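옷장 정리 시작했어요. 7월인데 왜 지금 겨울옷을 꺼내냐고 물으신다면... 이사 때문입니다 ㅋㅋ 트렁크에 들어갈 만큼만 가져가기로 했거든요. 생각날 때마다 이어서 쓸게요.

일단 규칙부터 정했어요. 니트는 5벌만. 작년에 Shireen Oosthuizen 언니가 이사할 때 "니트는 손가락으로 셀 만큼만"이라고 했는데 그때는 그냥 웃고 넘겼거든요. 근데 지금 제 서랍을 열어 보니까 웃을 일이 아니네요. 서랍이 안 닫혀요.

첫 번째 서랍 끝. 회색 가디건은 팔꿈치가 너무 얇아져서 보내주기로 했고, 목폴라 두 벌은 동생한테 물어보는 중이에요. 답장이 없음. 읽씹은 거절로 칠까요 수락으로 칠까요?

그리고 오늘의 최대 난제가 나왔습니다. 검붉은색 긴팔 스웨터요. Grollach 세일할 때 산 건데 그 뒤로 겨울마다 거의 교복처럼 입었어요. 색이 너무 예뻐서 못 버리겠는데 늘 서랍에서 제일 자리를 많이 차지하는 애이기도 해요.

니트 개는 법 찾아보신 분들은 아시겠지만 사람마다 말이 다 달라요. 반으로 접고 소매를 안으로 넣어라, 소매부터 접어라, 아예 돌돌 말아라... 저는 무조건 침대에 쫙 펼쳐놓고 시작하는 파예요. 허공에서 접으면 꼭 한쪽 어깨가 삐뚤어지더라고요.

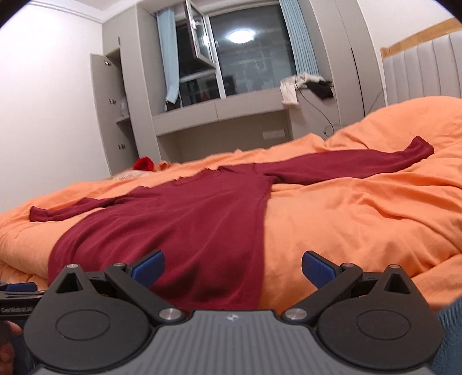

소매는 하나씩 몸통 쪽으로 넘겨요. 먼저 왼쪽, 그다음 오른쪽. 이때 소매 끝이 밑단 밖으로 튀어나오면 한 번 더 꺾어주면 되고요. 그다음에 밑단을 잡고 위로 삼등분! 이렇게 접으면 서랍에 세워서 넣을 수 있어요.

아 그리고 손바닥으로 꾹꾹 누르지 마세요. 저 예전에 빨리 끝내고 싶어서 체중 실어서 눌렀다가 접힌 자국이 겨울 내내 안 없어졌어요. 가슴 한가운데 가로줄 하나 그어진 채로 출근한 사람 = 나.

이불 얘기도 해야겠다. 주황색 이불 위에서 빨간 계열 옷 정리하면 눈이 좀 피곤합니다 ㅋㅋㅋ 엄마는 이불부터 반듯하게 펴고 그 위에서 개라고 하시는데요, 어차피 옷 올려놓고 왔다 갔다 하면 또 구겨지잖아요. 저는 구겨진 채로 그냥 합니다. 엄마 이 글 보지 마세요.

중간에 Elmarie Lekota한테 전화가 와서 30분 통화함. 압축팩 쓰라고 엄청 영업하길래 니트도 괜찮냐고 했더니 자기는 패딩만 넣어봤대요. 그럼 왜 그렇게 자신 있게 말한 거야... 혹시 니트 압축팩에 넣어보신 분 계세요? 몇 달 지나고 꺼냈을 때 숨이 다시 살아나는지가 제일 궁금해요.

지금 후보가 Clunano 천 수납함이랑 그냥 박스 두 가지예요. 수납함은 뚜껑이 있어서 좋은데 트렁크에 실을 때 모양이 무너질까 봐 걱정이고, 박스는 집에 이미 쌓여 있으니까 공짜! 근데 박스에 니트 바로 넣기는 찝찝해서 안 입는 면 티셔츠를 한 장 깔까 해요. 목 늘어난 티셔츠는 차고 넘치니까요.

삼나무 블록 추천해주신 분 감사해요! 찾아보니까 향이 약해지면 사포로 살짝 갈아서 다시 쓴다고 하네요. 서랍에 몇 년째 굴러다니는 게 있는데 코를 박아도 아무 냄새가 안 나거든요. 내일 사포 사 올게요. 안 되면 그때 새로 사고요.

댓글에 보풀 얘기 물어보신 분, 저는 개기 전에 보풀부터 정리해요. 다음 겨울에 꺼내자마자 입고 싶어서요. 겨드랑이랑 옆구리, 가방 닿는 쪽만 해도 훨씬 깔끔해 보여요. 보풀 제거기는 너무 세게 대지 말고 살살! 저 목도리 하나 구멍 내봤습니다. 그 목도리 얘기는 아직 슬퍼서 못 해요.

방금 동생 답장 옴. "목폴라 목 답답해서 싫어." 네 그럼 나눔 봉투로 갑니다.

현재 스코어: 남긴 니트 네 벌, 보내는 니트 여섯 벌. 한 자리 남았는데 두꺼운 크림색 꽈배기랑 얇은 남색 브이넥이 싸우는 중이에요. 꽈배기는 예쁜데 부피가 거의 베개고, 남색은 얌전한데 회사에 입고 가기 딱 좋아요. 빨간 스웨터는 당연히 남았고요. 처음부터 보낼 생각이 없었던 것 같기도 하고...

꽈배기 vs 남색 브이넥, 댓글로 골라주세요! 저는 밥 먹고 와서 양말 서랍 엽니다. 거긴 진짜 무서워요.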